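Visit report: Flonthorpe, handheld gripper collection and purchasing review

Prepared by Berenice Camacho for the Clinville equipment group

The purpose of the September visit was to settle the first-year equipment request for garment handling. We have a draft budget for handheld grippers and a separate line, still open, for robot arms. Gopinath Sundaram and I spent the morning with Jaqueline Robles, who runs collection at Flonthorpe, and the afternoon on cost sheets.

Flonthorpe records in ordinary homes as well as in its own building. Robles prefers homes for clothing because the surfaces, covers and surrounding clutter vary more than anything her staff can set up on a bench. The garment under discussion was a quilted puffer jacket on a bed. Puffer jackets are on our own task list, along with towels and knit tops.

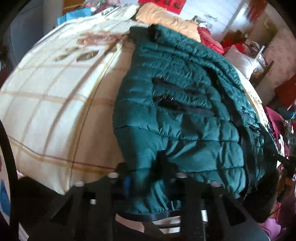
Handheld gripper at the bed, teal puffer jacket on a checked bedspread.

Sundaram asked about the camera view. The wide lens bends straight lines heavily, and the grid on the bedspread shows how much. Flonthorpe corrects for this in software, with one calibration per unit. We should budget calibration time for every gripper we buy and again after any lens change. Our draft has no hours for it.

Unit cost came next. Flonthorpe pays 3,000 dollars per complete gripper, including camera, mount and charger. Spare finger sets are quoted separately at 100 dollars a set. Robles replaces fingers on a fixed schedule and keeps spares at each site. The Trodo quote we received in the spring leaves out the charger and the mount, so the two prices cannot be compared line for line. Aurelio Barrera will ask Trodo for a revised quote.

Dark, shiny fabric was raised as a planning matter. Seams and folds on a jacket like this one are read mainly from highlights, and room light changes over a day. Robles schedules home sessions in daylight and carries one lamp per kit. The lamp is cheap but takes up case space, which affects the size of case we order. 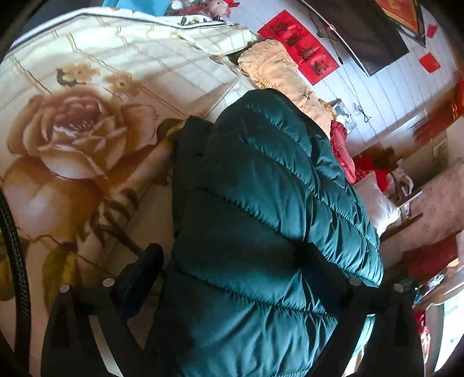 Quantities and open items

1. Grippers: 8 units for the first year, two of them held as spares.
2. Finger sets: one extra set per unit at purchase. Reorder point to be set by Barrera.
3. Storage: Flonthorpe plans for roughly 100 hours of recordings per drive before offload. We have not sized ours.
4. Robot arms: defer. Wenceslao Cortés wants payload figures with the final finger design, and Chávez has not confirmed lead times.
5. Home sessions: consent form and insurance wording to be requested from Flonthorpe.

Cortés has the cost sheets. Comments on the gripper line should reach him before the request goes to purchasing.

Contact: Clinville equipment group | Copyright Clinville | Back to top

This site uses cookies to remember your settings. Accept | Manage preferences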